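Teaching by Demonstration: Notes for Session 2

Reading for this session: the handout on joint space and task space from last time. Bring your login for the simulator. The lab is open from Tuesday morning.

1. Two ways of showing a task

In the first part of the module we wrote down what the arm should do, one waypoint after another. From now on we show it. There are two common ways of doing this.

Hand guiding (kinaesthetic teaching). The motors are set to hold up the weight of the arm and nothing more. You take hold of the arm and move it through the task while the joint angles are logged. The motion is always one the arm can make, as it was the arm that made it. The drawbacks are that your hands and body get into the camera view, and that opening the gripper with one hand while steering with the other is awkward.

Remote control (teleoperation). You move something else and the arm follows. It may be a smaller copy of the arm, a hand controller or a keyboard. The camera view stays clear of people. You lose most of the sense of touch, and beginners tend to press too hard or stop short of the object.

Hand guiding needs a real arm. In the simulator we use remote control only.

2. What gets recorded

Each demonstration is stored as one episode. An episode holds the joint angles, the gripper opening, the commands you sent and the camera pictures, all with time stamps. Keep commands and measured positions apart in your own files. The arm lags behind the command, and a policy trained on the wrong one of the two will lag again when it runs.

The Hornanero recorder writes both. In older Cevport files there is a single column called "pos", which is the measured position.

3. Working from the arm's camera

When you drive from a view mounted on the arm, the picture moves with you. Distances along the line of the arm are the hardest to judge, and the links can cover part of the object you are trying to reach.

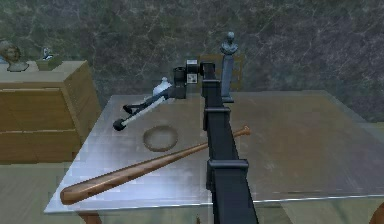 Long objects need some thought before you start. A baseball bat is heavier at the barrel than at the handle, so a grip at the middle of its length will let the barrel drop. Look for the balance point, which is nearer the thick end. Line the fingers up across the bat, come down slowly, close, and wait a moment before lifting. If it tips, put it down and discard the episode.

Check too whether the arm crosses over the object. If a link already passes above the handle, lower the gripper only after you have swung the arm clear, or the link may strike the handle first. Things standing upright, such as a bust on a pedestal, are easily knocked by the elbow or the head unit while your attention is on the fingertips.

4. Good and poor demonstrations

Move at a steady pace. Long pauses are a problem: the learner sees many samples in which the right action is to do nothing, and it may then stop at the same place for good. Trim pauses at the start and end of each episode.

Choose one way of doing the task and keep to it. If half your episodes go round an obstacle on the left and half on the right, a simple learner may average the two and drive straight into it.

Vary the starting position of the object and of the arm. Include some episodes where you begin slightly off and correct. These help the policy to recover when it drifts.

5. Coursework

Work in pairs. Record 200 episodes in the Grollby simulator and train the baseline policy supplied with Ko. Record another 300 with varied starting positions, train again, and compare the success rates of the two policies. Both sets must be for the same task.

Hand in the episode files, the two training logs and a report of no more than 2 pages. State which controller you used and how you decided that an episode should be discarded.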